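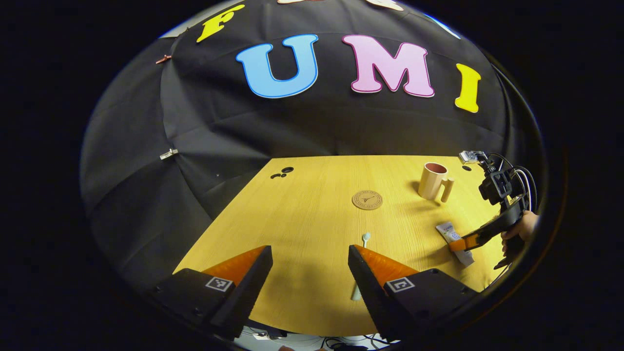
Figure 4. Mug, cork coaster and white plastic spoon on a wooden tabletop. Coded "coaster present, not under mug."

4.2 Does a coaster on the table mean a coaster in use?

Earlier work on shared drinking tables has mostly taken the coaster at face value. If one was on the table, the table was scored as protected, and the owner was credited with caring about the surface. Holmgren's Tuselov report goes furthest in this direction and treats the number of coasters in a room as a stand-in for how well its furniture is looked after. We doubt that the measure can carry this weight, and the tables in our own set give little reason to trust it.

Of the 1,589 table records, 773 had at least one mug and at least one coaster on the same surface. In 229 of these a mug was standing on a coaster. In the remaining 544 the two were apart, sometimes by the full width of the table, sometimes by less than the width of a hand. Under the Tuselov scoring every one of the 773 would count as protected.

Figure 4 is an ordinary case. The coaster lies near the center of the table, where it is easy to reach from any side. The mug is to the right of it, toward the far edge, directly on the wood. A reader who wanted to save the older measure could say that the mug had only just been put down, or that it was about to be moved. Either may be so. A single record cannot settle the matter, and for that reason we do not use it to say anything about what the drinker meant to do. We only say that the coaster was not under the mug at the time, and that a count of coasters would have missed this.

The coaster in the figure has a faint round logo and some lettering stamped on its face. Marked coasters of this kind were common in the set, and they raise a second problem. The Rozīte questionnaire asked people how many coasters they had bought, and used the answer as a sign of concern for the table. But a marked coaster may well have been given away, or left behind by someone else, and we had no way of telling from the table which of these it was. We left ownership out of the coding altogether. Two of the coders objected to this, on the grounds that a home-bought set is usually easy to spot. When we asked them to sort a small batch on that basis they disagreed with each other too often for the column to be worth keeping.

Spoons gave more trouble than we expected. In Figure 4 a small white plastic spoon lies in the lower center of the table, bowl end away from the viewer, and it is on the wood as well. The coding sheet we took over from the Clindora pilot had no place for it. A spoon that has been in a drink can mark a table as surely as a mug can, and yet in the pilot a table with a stirring spoon laid straight on the wood and a mug on cork was scored as fully protected. We added a spoon column in March, after the first pass was done, and went back over all of the records. In 17 of them we could not agree whether the object was a spoon or a stirrer, and these are marked as unclear in the appendix.

Surface marks were noted but are not analyzed here. The table in Figure 4 has two small black marks close together near its far left corner and another near the right edge. They could be holes or stickers, and we see no grounds for calling them wear. Holmgren (personal communication) would count any dark spot on a tabletop as damage. We think this inflates his totals, though without his raw sheets we cannot say by how much.

Background was not coded either. Some tables stood in front of a plain wall, others in front of something more festive, as with the colored cutout letters on black fabric in Figure 4. It is fair to ask whether people are more careless with mugs at a party than on a working day - the Eketti notes assume that they are - but the notes give no figures, and ours were not collected in a way that could test it.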